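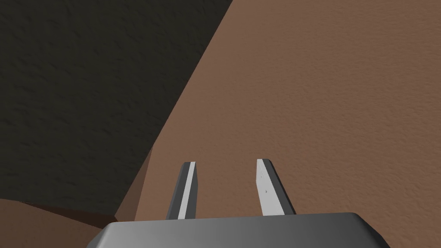
Textured finish, brown on brown. See item 4.

Zevholm Guest House -- Room Inspection Checklist with Comments
Filled in by: Sille Hafþórsson
Walked on Thursday, before check-in
Result codes: OK / FIX (before next guest) / WATCH (look again next round)

Comments are for whoever does the next round. Please leave the old ones in place and add under them.

ENTRY AND EXIT

1. Door opens fully and closes without a push -- OK
Rooms on the ground floor all fine. Upstairs, the door of the linen closet still drags on the carpet strip. I planed it in March and it needs a little more off the bottom.

2. Exit route card posted and readable -- FIX
Two cards still show the old back stairs. Those stairs now end at the bike store, which is locked at night. New cards are printed and in the office drawer. Swap both before anyone checks in.

3. Hall lighting works on the night setting -- OK
Tested at 9 p.m. with the main switch off. The lamp by the fire door takes a moment to come on but it comes on.

WALLS AND CEILINGS

4. Paint and plaster sound, no flaking, no stains -- WATCH
Textured finishes are hard to check with the ceiling light on. Use a flashlight held flat against the wall and look for the shadow. Hairline crack over the window in the Grodov room, same length as last round. I put a pencil tick at the end of it so we can tell if it moves.

5. Outside corners free of chips at child height -- OK

6. Signs of damp behind furniture -- FIX
Pull the wardrobe out, don't just look down the side. In the Huamán room the outside wall behind the wardrobe was cold and had a musty smell. Wiped down, wardrobe left 3 inches off the wall. Gutter above it needs clearing first, then look again.

HEAT AND SMOKE

7. Smoke alarms sound on test -- OK
All 7 tested with the button. The one in the upstairs hall got a new battery even though it passed. Write the month on the battery with a marker.

8. Carbon monoxide alarm in the boiler room -- OK
Replace-by date is on the back. It has to come off the bracket to read it.

9. Extinguishers in place, pin and seal intact, needle in the green -- WATCH
Kitchen one is in the green but near the low end. The service company has been called. The one in the lobby was hanging behind the coat rack again. Coats have been moved to the other side -- please keep them there.

10. Radiator valves turn, no leaks at the joint -- OK
Dry tissue around each joint. No marks on any of them.

FURNITURE
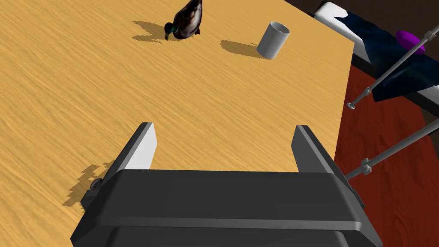

11. Tables and desks steady, edges smooth -- FIX
Lean on each corner with your full weight, then run a bare hand along the underside of the edge. Most loose tables are just a leg bolt, and the Stunix hex key on the cleaning cart fits all of them. On a wood top with streaky grain, splits are easy to miss when they run the same way as the streaks, so feel for them with a fingernail as well. One desk in the Grodov room rocks even with the bolts tight. Its back leg is short and has had a folded beer mat under it for who knows how long. I took the mat out and ordered a screw-in foot. Until it arrives, the kettle does not go on that desk.

12. Chairs hold weight, no split joints -- OK
One chair pulled from the breakfast room and put in the workshop. Do not bring it back up because you are one short. There are spares in the attic.

13. Tall furniture anchored to the wall -- FIX
Bookcase in the lounge has a strap but the screw at the wall end spins. Needs a proper anchor. I emptied the two top shelves for now.

14. Bunk ladder hooks and guard rails -- OK
Guard rail bolts tightened by a quarter turn. They work loose every summer.

WATER

15. Hot water temperature at the tap -- OK
We keep to 120 at the basin. Run it a full minute before you put the thermometer in.

16. Shower mats grip and are not moldy underneath -- FIX
Three thrown out. New ones are in the laundry room, still in plastic.

17. Unused taps flushed -- OK
The basin in the attic room gets no use from fall on. Run both sides and write it in the log.

HANGING ITEMS

18. Pictures, mirrors and shelves secure -- WATCH
Lift each one a little from the bottom and let it settle. If it drops or swings, take it down and look at the fixing. Anything over a bed goes on two screws, no exceptions. The big mirror by the stairs weighs 64 pounds according to the label on the back and its hooks are rated for 80. I would like more room than that and have asked for heavier hooks.
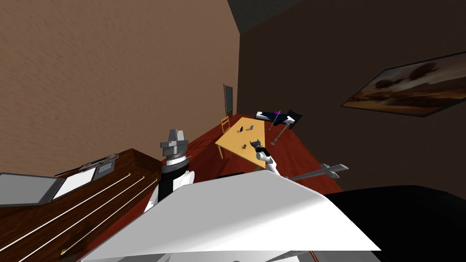
Framed landscape on the dark wall.

19. Glass in frames free of cracks -- OK
Check the lower corners, where the dusting cloth catches.

20. Curtain rods and blind cords -- FIX
Cord cleat missing in the Huamán room. Cord tied up high for now, well out of a child's reach. Cleat is on the hardware list.

OUTSIDE

21. Steps and handrail -- OK
Handrail solid. Moss starting on the bottom step, scrubbed it off with the stiff brush. Salt bin is half full and the lid has come off its hinge, but it still keeps rain out.

22. Path lights -- WATCH
One flickers when it rains. Electrician is due for the laundry outlet anyway and can look at both.

CARRIED OVER

Exit cards (item 2), lounge bookcase (13) and shower mats (16) come first. The gutter needs two people and the long ladder. Don't go up alone.

Hardware list is clipped to the back of this sheet. Cross things off when they are fitted, not when they are bought.

Signed, S. Hafþórsson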